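Workshop notebook, January, started 9:40 in the morning

Back on the Väisänen radio. For anyone picking this book up cold: it's the five-tube tabletop set with the cracked dial glass, chassis number 2293, and it's the one that hummed so badly in the fall that I put it on the high shelf and pretended it wasn't there. I was in a good mood this morning and took it down again!

First job was the power supply. I'd already pulled the old paper capacitors off the supply side, but the big can was still original and I don't trust it one bit. There's a white crust around one of the terminals and the rubber plug is bulging. I've left the can bolted on top of the chassis because I like how it looks, cut it out of the circuit, and put two new Flanik electrolytics underneath on a little tag strip. Tight fit. The left one sits closer to the rectifier socket than I'd like, so if someone has a shorter part in their drawer, leave it on my bench and I'll swap it.

Brought it up slowly on the variac with the bulb limiter in line. Bulb glowed, then dimmed down nicely. Stopped at half for a cup of coffee, then went on up. At full line I read 252 volts on the first filter cap. The service sheet says 245, and our line runs a bit high anyway, so I'm happy with that. Hum is way down. It's still there if you put your ear right on the cloth, but so is the fridge. 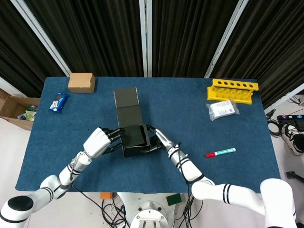 So then, of course, no stations. Plenty of hiss, volume control works (scratchy as anything, see below), and a big healthy buzz when I touch the top cap of the audio tube with a screwdriver. Audio side is fine, then. I spent most of an hour being suspicious of the converter tube, swapped it with the spare from the coffee can, no change, swapped it back. Checked the oscillator by putting the kitchen radio next to it and tuning around for the whistle. No whistle anywhere on the dial.

Plate voltage on the oscillator section was zero. Followed it back and found a resistor that should be 22K reading wide open. It looked perfect from the outside, not a scorch mark on it, which is why I'd walked right past it in the fall. (Note to self, and it's the third time I've written this in this book: measure them ALL, even the pretty ones.) Put in a new one, turned it on, and there was a ball game! Faint, and sitting at completely the wrong place on the dial, but a ball game.

11:55. Cleaned the volume control. One squirt of Verasar contact spray in through the gap by the terminals, twenty or so turns back and forth, wait, then again. Much better, with one rough patch left near the bottom of the travel. Please don't use the Verasar on the tuning capacitor bearings, it strips the grease out and then the thing squeaks. There's a tub of the proper light grease behind the solder reels.

Dial cord next. The old one was more knot than cord. The diagram in the service sheet shows it going around the drum two and a half times, and the diagram is wrong, or at least wrong for this version. With two and a half the pointer travels backward. I went around once and a half, over the left pulley, under the right one, spring hooked to the inner tab. I've penciled it in on our copy. It took me four tries and some language.

After lunch I did the alignment. IF cans peaked up easily, the second one hardly needed touching. Top end tracks well now. The bottom end is off by a hair and I can't get both ends right together, so I've favored the bottom where the news station is. Call it almost 2 dial divisions out at the top. You'd have to be really fussy to mind.

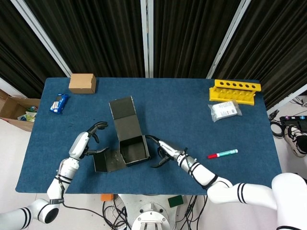

Blue-covered table, black box open in the middle, small cardboard box toward the far left corner.

Cabinet notes. The veneer is lifting along the bottom front edge, a strip maybe as long as my hand. I worked some Pametti hide glue under it with a palette knife, wax paper on top, scrap block, two clamps. It needs to stay clamped overnight, so if you move it, carry it from underneath and keep your fingers off the clamps. I mixed the glue a little thin this time and I think I prefer it, it crept in farther than the last batch did on the phonograph lid.

The grille cloth I'm leaving alone. It's faded and there's a small darn in one corner that somebody did very neatly years ago, and I'd rather keep that than put in something new and shiny.

Stock used: two electrolytics, one 22K resistor, a length of dial cord, a new grommet for the line cord. We're down to our last bit of dial cord, by the way. The catalog number for the thin stuff is 1754, and I've put it on the order list.

Still to do: dial lamp (the socket is loose and it flickers when a truck goes by), knobs in soapy water, that rough spot on the volume control, and a proper long soak test with the back on. I'll leave it playing on the end of the bench once the clamps are off. Don't retune it please, I want to see whether it drifts.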